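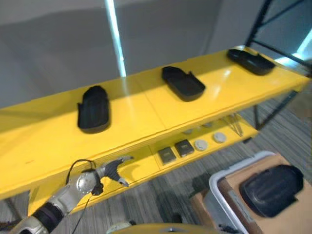 Revised ground rules for the pick-and-place cells

The ground rules for the shelf-to-bin cells have been rewritten and apply at both the Abu Hammour and Onolholm sites from 2 October 2019. They replace the two-page notice that has been on the wall since the Clikley trials. Most of it will be familiar. The parts that have changed are set out below, and the full text is with Yara Chamoun, who looks after cell practice for Ciltex.

Speed with a person nearby. The arm is now limited to 300 millimetres a second whenever someone is inside the floor line. The old notice said "reduced speed" and left the figure to whoever was running the session, and in September the two sites were found to be using different settings. The limit is set in the controller and can't be changed from the tablet.

Standing position. The person working with the robot stands beside the base, within reach of the stop button, and stays off the side the arm is working on. Closed shoes at all times. If you need to get something from the shelf, pause the robot first and wait for the status light. Reaching across a paused arm is fine. Reaching across a moving one is a reportable event, even at the lower speed.

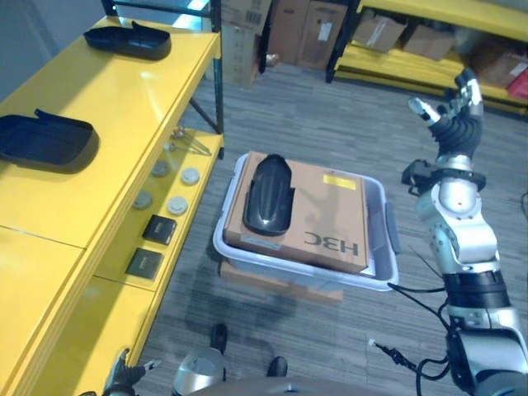 Bin on the floor between the shelving and the robot's right hand, with an operator standing close by.

Bins and packing. A bin should sit so that it doesn't rock when pressed at any corner. Boards underneath are allowed, provided they lie flat and nobody has to step over them. Cardboard inside a bin to bring the parts up to a workable height is also allowed, and printing on the box doesn't matter. Parts go on top of the cardboard one at a time. Anything heavier than 4 kilograms stays out of these cells altogether and goes to the fixed station, as before.

Shelves. Keep the larger moulded parts on the top tier and the small items on the lower one. Leave enough space between parts for the fingers to open. Glossy shelf tops have given the vision system trouble under the overhead lights, so if a part is missed twice in the same spot, move the part and log it. Please don't tape paper over the shelf.

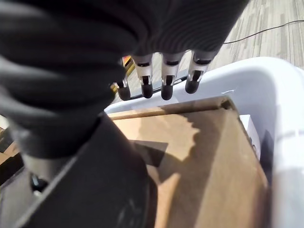 Hand clearance is the section that drew the most comments from both sites. The rule is now 40 millimetres between the lowest fingertip and the rim of the container on any sideways move, measured with the fingers relaxed. Fingers that hang over a rim, as these four do above the white one, must be lifted to that height before the arm travels across. Check for loose paper or card as well — a white piece like the one standing at the side of the box can catch on a fingertip and come up with the next part. Take it out before the run starts.

Cables. A cable on the floor must lie clear of the bin and of the place where the operator stands. Leave a gentle curve in it and don't pull it tight to tidy it up. Hand and wrist cables are checked at the start of each shift, with the arm raised and then lowered, and the check is initialled on form 306.

Anyone who runs a cell needs to read the full text and sign the sheet before their next session. Signatures from the old notice don't carry over. Questions and suggested changes go to Yara, preferably in writing and with the cell number included.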